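Getting Your Gear (and Your Kitchen) Ready for a Trip to the Coast

I come home from every island trip with sand in places sand should not be, so over the years I've picked up a few habits that make the packing and the unpacking a lot less painful. Most of them happen at the kitchen sink or on the workbench, and none of them cost much!

Start with the cooler. Wash it the night before with warm water and a spoonful of baking soda, then leave the lid propped open until morning. I freeze water in old juice bottles instead of buying bags of ice (they melt slower, and you can drink them on the ferry home).

My friend Ruoxi Liao taught me the baby powder trick. Dust it on dry, sandy feet, rub with a towel, and the sand drops right off. I keep a small bottle in the car door now, next to the parking change.

Snorkel masks fog up like crazy when they're new. Put a dab of plain white toothpaste inside the lens, rub it around with your finger, rinse, and do it again. Check the instructions first if your lens has a coating on it, though.

For the walk down to a viewpoint, get real shoes. I did a path with 213 steps in flip-flops one September and I was sorry by the halfway landing. Rinse your shoes in fresh water when you get back and stuff them with newspaper overnight.

Souvenir shells need a soak too. Mine sit in a bucket of soapy water for 6 hours, then get a scrub with an old toothbrush and a day in the shade. Only take empty ones, and only where it's allowed. 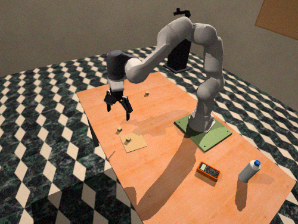
Clear your work surface before you spread anything out.

I lay an old bath towel down first, then sort everything into wash, rinse and shake-outside piles. Swimsuits go in cool water right away, even if I'm dead tired. Zippers get a rub with a candle stub once they're dry, and the beach bag hangs inside out on the porch until I need it again.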